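Ticket 790: upstairs mini split keeps dropping out (Wondora indoor unit)
Opened by Rin Hayashi, 13 August 2026 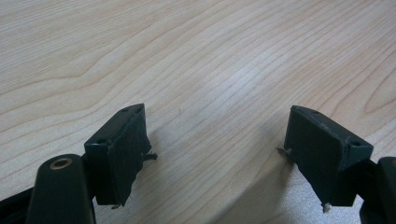 Tabletop, wood grain.

Hi all, me again, sorry! The indoor unit in the back bedroom has started quitting on its own. It runs fine for 29 minutes (I timed it twice, same both times), then the fan slows down, the green light blinks and I get warm air until I switch it off at the breaker. Already tried: new batteries in the remote, washed the filters, moved the curtain out of the way. The outdoor unit sounds normal to me, but what do I know.

Reply, Dušan Gajdoš
Hi Rin, thanks for timing it, that helps a lot. Could you count the blinks between pauses? And take a look at the drain hose outside while it's cooling. If it isn't dripping, leave the unit off for now.

Rin Hayashi
OK, 2 blinks, pause, 2 blinks. And no drip at all! I stood out there like a goose for ages. The hose goes behind the downspout and I think it's kinked, there's a flat spot I can feel with my thumb.

Reply, Dušan Gajdoš
I'd bet on the hose then. On your model that blink is the float switch, so the pan is filling up and the unit shuts itself down. Please don't blow into the hose, it can push gunk back into the pan. I've got Kaede Ebihara coming by tomorrow morning with a wet vac and a new length of hose.

Rin Hayashi
Kaede's been and gone. She pulled out a plug of slime (so gross), swapped the hose and clipped it up so it slopes the whole way. It's been running 42 minutes now and still cold, yay! I'll let it go overnight before you close this. Also, can I get on the list for a coil cleaning in December?

Status: waiting on customer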